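Gremedura Bench Pair – two-arm sorting and kitting station

Senomon Automation > Bench stations > Bench Pair
Stock code 2492
Lead time 6 weeks, longer if you want the trolley base
Price on request, email or ring the shop

Two arms, one table. Built for small parts work that people in your shop are sick of doing. Picking, sorting, dropping into cups or trays, handing across. Not fast. Steady. If you need speed, look at the Kesel line and budget accordingly.

Who it suits: kit packers, school supply outfits, repair depots, labs with a lot of little bits to put in little containers. Anywhere one person is stuck at one bench all shift.

Who it doesn't: food contact, anything wet, anything over the rated load. Please don't ask us to stretch the load, the answer is no.

What's in the box

Two arms with two-finger grippers, black housings
Blue ridged fingers, fitted. Spare set in the bag
Controller and stop button (wall or bench mount)
Roll of coloured tape for marking out your positions
Printed setup sheet – read it, its short

You supply the table. White or pale top is best, matte if you can get it. Keep it against a plain wall, posters and shelving behind the work area slow down setup. Level matters more than people think.

Setting up a job

Start with one container and one part. Get that going all morning before you add a second. Mark container spots with tape, mark the limits with tape, and leave the tape down when you wipe the bench. Half our support calls are somebody peeling the tape off.

Paper cups are fine for trials. Cheap, light, they tip over if the arm gets it wrong and no harm done. Use different colours for different parts so whoever is on the bench can tell them apart from across the room. Move to proper bins once the job is settled.
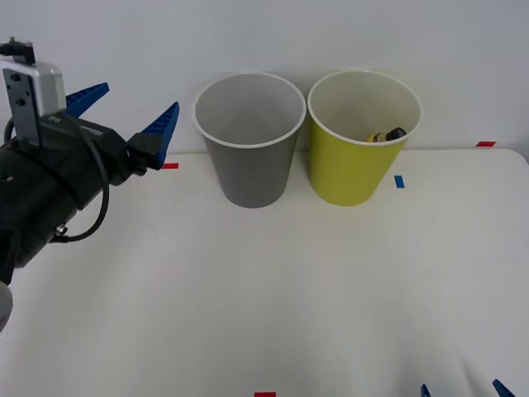

Fingers wear on the inside ridges first. Check them Mondays, swap when the ridges go smooth. Two screws. Don't sand them, don't glue anything on them. Cables: leave a loose loop beside the housing so the wrist can turn, and don't cable tie it tight to the body. We see this a lot.

What changes for your people

Gets asked on every call so here it is. The station takes the picking. It doesn't take the checking, the refilling, the odd jams, or the jobs that change every hour. Expect one person to look after it part of the day and do something else for the rest.

Gholamreza Zamani runs the packing room at Ásgeirsdóttir and has had a pair since January. His note, with permission:

"First fortnight was worse than before. Everyone stood and watched it. Then we moved it down the back near the wall and people got on with things. The sore wrists complaints have dropped off. What we didn't plan for was the quiet, two of my crew used to chat across that bench all day and now they're at opposite ends. We've changed the roster so they overlap at the labelling table."

Worth thinking about before you order. Talk to the people on the bench first, before the crate turns up. Ask them which part they'd hand over. Often it isn't the one the office picked.

Training is included. Bjartur Hjaltadóttir does the on-site day, maximum 6 people, and she wants the bench staff in the room, supervisors optional. Stopping, restarting, teaching a new position, changing fingers. By the afternoon everyone has taught it one job themselves.

Safety

Slow mode is on from the factory. Leave it on for the first 30 days please. Hands out of the taped area when the arms are live. Your own risk assessment still applies, we can send ours as a starting point but it is not a substitue.

Options

Spare finger set, blue only at present
Trolley base with locking castors – adds 20 kg, check your lift
Second stop button
Extra training day
Extended cover, parts and labour

Black fingers are discontinued. We have none left.

Returns and trials

Trial hire available in the metro area, one month minimum, comes off the price if you keep it. Returns must be in the original crate. Keep the foam!

Questions on fit: Obinna Bashir, sales desk, mornings are best
Faults and parts: Skarphéðinn Thygesen, workshop. Have your serial number ready, its on the plate under the controller

Page updated May 5, 2020. On-site training days are on hold for now, video sessions running instead, same content, split over two mornings. Hire units are still going out by courier.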